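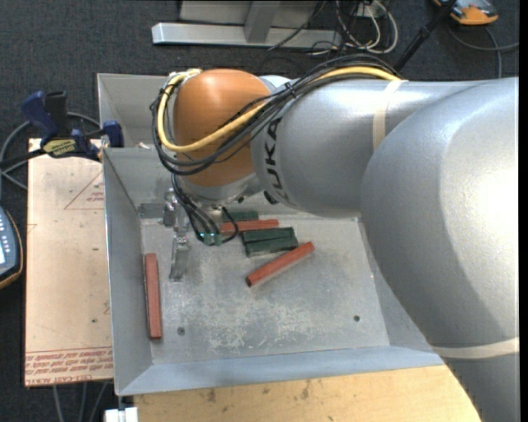

How to clean out and reline a metal parts bin

Most advice on storage bins comes from people selling liners. I have read a fair amount of it and tried some of it, and a good half was a waste of a morning. What follows is what I do with an open sheet-metal bin with sloping sides, the sort that collects brackets, castings and offcuts until the bottom looks like an old baking tray.

Do you need to do it at all?

Possibly not. Scratches are not damage. A bin floor that has gone dull and whitish in the middle is only showing you where things land, and if you are storing rough steel parts you can leave it alone for years. Reline it if the parts have a finish that matters, if you can feel a burr with a gloved finger, or if rust is coming off on the contents. Hanneke Maes, who ran the stores at Vallejo when I was there, wouldn't reline anything until somebody had complained twice, and I've come round to her view.

What you need

Cut-resistant gloves
A stiff hand brush and a dustpan
A vacuum with a narrow nozzle
Rags and washing-up liquid
80 grit abrasive paper and a half-round file
Rubber sheet, 3 mm thick
A sharp knife and a steel rule
Thin card for a template

You don't need a special metal cleaner. I bought the Grarnero one and could see no difference between it and the washing-up liquid, except on the receipt.

Emptying and cleaning

If the bin is fed or emptied by a machine, isolate it and lock it off first. Stopped is not the same as off.

Take everything out. People try to work around a layer of parts pushed up to one end and then wonder why the sheet won't lie flat. Brush the walls from the top down, then the floor, and vacuum along the bottom seams, where the fine swarf packs in hard. Never use compressed air. It puts the swarf in your eyes and the rest of it in next door's bin.

Wash with warm water and a little washing-up liquid, wipe out with clean rags and leave it to dry properly. I give it 45 minutes with a fan on it and then check the seams again, as they are always the last to go.

Dealing with the burrs

Run a gloved hand over the floor in both directions. File down anything that catches and finish with the abrasive paper. Go round the rim of any holes as well – those edges get missed and they will chew through rubber in no time. Don't try to sand out every mark. You won't manage it, and it's going to be covered anyway.

Fitting the liner

Make the template in card. Measuring with a tape sounds quicker, but sheet-metal bins are seldom as square as the drawing claims. Ours was meant to be 71 cm across the floor and was a good bit less at one end.

Push the card into the corners, crease it, trim it and try it again. If the floor has drain or fixing holes, mark them through and cut the rubber slightly wider so that nothing gets blocked. Then cut the sheet with several light passes of the knife.

I don't glue it. The Pakulura instructions say to use contact adhesive over the whole floor, which is fine until you have to scrape it off. A snug sheet stays put under the weight of the parts and lifts out for cleaning.

Lining the walls is usually recommended too. I'd wait. Parts are meant to slide down a slope, and on rubber they tend to stick halfway.

Afterwards

Lift the sheet now and then and look underneath. Grit gets in at the edges whatever the packaging promises. The first one I fitted lasted until November, when a corner curled up and had to be cut back.

Last updated 22 June 2022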